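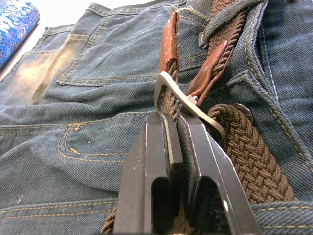 Renis Community Wardrobe – Clothing Swap Team

Questions we get asked a lot

Hello! I'm Oluwatosin Mohammed and I look after the swap rail at Renis. The same questions land in my inbox every month, so I've put my answers in one place. If yours is missing, email me and I'll add it when I next get a quiet evening (ha).

How does the swap work?
You bring clean clothes, we give you a token for each piece, and you spend your tokens on whatever you fancy. One token, one item. A winter coat costs two, and yes, you get two for bringing one in.

Do my tokens run out?
No, hang on to them as long as you like. I had a lady spend some in December that she'd been keeping in a biscuit tin since we were in the old hall on Lombardi Street!

How many things can I bring?
Up to 49 tokens' worth in one go. I know that's an odd number. It used to be 60 and the sorting table couldn't cope, then we had a long argument about 50, and I'm not reopening it.

What do you take?
Jeans, shirts, jumpers, dresses, skirts, coats, belts, scarves and bags. Children's clothes from age two upwards. A bit of fading on denim is fine, lots of people go looking for it. Please do your zips up and empty your pockets before you come, I've found far too many tissues.

And what don't you take?
Underwear, swimwear, pillows, duvets and anything with a strong smell of smoke. School uniform goes to the Geronon uniform shop two doors down, and they're lovely, so do pop in.

Should I leave the belt on my trousers?
Up to you. Left on, the two count as one item and go out together. Take it off and you'll get a separate token for it. Plaited belts are very popular with us as there are no holes to worry about, you just poke the pin through the weave wherever it's comfy.

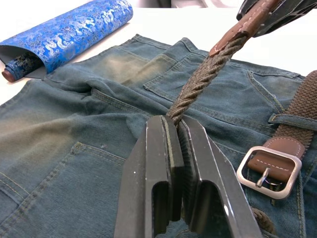 Brown braided belt

Can I try things on?
Yes, there are two cubicles at the back with a mirror between them. At busy times we ask you to take in four things at most.

What if I get home and it doesn't fit?
Bring it back at the next swap and you'll get your token back. No receipt needed, I'll believe you.

Do you mend things?
I don't (you've not seen my sewing) but the Flimodico mending table runs alongside us for the first 90 minutes. They'll do buttons, hems and small holes. Zips they'll have a look at, no promises.

How many of you are there?
Nearly 443 members on the list at the last tidy-up. I say nearly because a few people signed up twice and I haven't worked out who.

Where do I park?
Behind the library. The spaces out front belong to the dentist and they do check.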